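그리퍼 비교 소식: 장난감 부엌에서 보낸 몇 주

지난 호에서 예고한 대로 그리퍼 비교 시험을 시작했습니다. 후보는 둘입니다. 하나는 Camby의 평행 그리퍼, 다른 하나는 Daseck의 적응형 그리퍼입니다. Daseck 쪽은 손가락이 물체 모양에 맞춰 휘어진다고 해서 기대를 한 몸에 받았고, 가격표도 그 기대에 맞춰 휘어져 있었습니다.

시험장은 어린이용 부엌 세트입니다. 예산 신청서에는 '가정환경 모사 조작 테스트베드'라고 적었고, 무사히 통과됐습니다. 조립에는 주말 하루가 들어갔습니다. 설명서에 적힌 권장 연령은 세 살 이상이었는데, 조립하는 사람의 연령은 따로 적혀 있지 않았습니다.

과제는 단순합니다. 블록과 장난감 채소를 집어 냄비에 넣거나, 지정한 자리로 옮기면 됩니다. 그리퍼마다 물체 8종을 40회씩 시도하고, 떨어뜨리거나 냄비 테두리에 부딪히면 실패로 칩니다. 제어기는 양쪽 모두 Innes를 썼습니다. 제어기까지 바꿔 가며 비교하자는 의견도 있었지만, 그 의견을 낸 사람에게 배선을 맡기겠다고 하니 곧 철회되었습니다.

Camby부터 돌렸습니다. 손가락 두 개가 나란히 벌어졌다 닫히는 것이 전부인 물건이라 설명할 것도 별로 없습니다. 면이 평평한 블록은 군말 없이 집습니다. 초록 블록을 들고 냄비 옆에 내려와 있을 때는 제법 요리할 줄 아는 것처럼 보이기도 합니다. 당근은 사정이 다릅니다. 둥근 몸통을 조금만 비껴 물어도 당근이 빙글 돌아 버리고, 우리는 그때마다 그것을 주우러 갑니다. 첫 주에 책상 밑을 이렇게 자주 들여다본 적은 없었습니다.
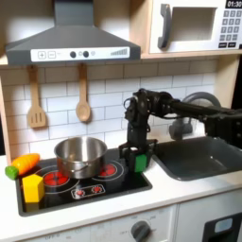

Catriona Cairns는 중간 결과를 읽고 당근 탓을 너무 쉽게 하는 것 아니냐는 답장을 보내왔습니다. 평행 그리퍼로 둥근 물체를 집을 때는 손가락 안쪽에 얇은 실리콘 패드만 붙여도 결과가 꽤 달라지고, 닫는 속도부터 늦춰 본 다음에 비싼 쪽으로 넘어가도 늦지 않다는 이야기였습니다. 덧붙여 두 그리퍼에 같은 접근 각도를 강요하는 것은 공평해 보이지만 어느 쪽에도 공평하지 않다고 했습니다.

맞는 말이라 반박할 거리를 찾는 데 오후를 다 썼고, 찾지 못했습니다. 그래서 패드를 주문했고 닫는 속도도 낮췄습니다. 속도만 바꾼 상태로 당근을 다시 40회 돌려 보는 중이며, 패드는 도착하는 대로 따로 시험합니다. 둘을 한꺼번에 바꾸면 무엇 덕분인지 알 수 없게 되는데, 작년 9월에 바로 그렇게 했다가 보고서 한 장을 통째로 다시 쓴 적이 있습니다.

Daseck은 아직 본시험 전입니다. 예비 동작에서는 둥근 물체를 부드럽게 감싸 쥐는 것이 확실히 보기 좋았습니다. 다만 작은 블록을 잡으면 손가락이 지나치게 친절해져서, 블록을 놓으라고 해도 한참을 망설입니다. 냄비 위에서 망설이는 것은 그래도 괜찮습니다. 싱크대 위에서 망설이다 놓으면 한 회를 날립니다.

카메라는 Diler를 위쪽에 고정해 쓰고 있습니다. 스테인리스 냄비의 반사 때문에 깊이 값이 튀는 구간이 있어, 조명 각도를 바꾸고 냄비 안쪽은 깊이 계산에서 빼 두었습니다. 냄비를 무광 페인트로 칠하자는 제안은 보류했습니다. 실제 부엌에서도 냄비를 칠해 달라고 부탁할 수는 없는 노릇입니다.

지금까지 쌓인 기록은 모두 314회분입니다. 물체별 성공률 표는 두 그리퍼의 횟수가 같아진 뒤에 싣겠습니다. 그전에 원본 기록이 필요한 분은 이 소식지에 회신해 주시면 파일로 보내 드립니다. 열 제목이 제각각인 점은 미리 양해를 구합니다.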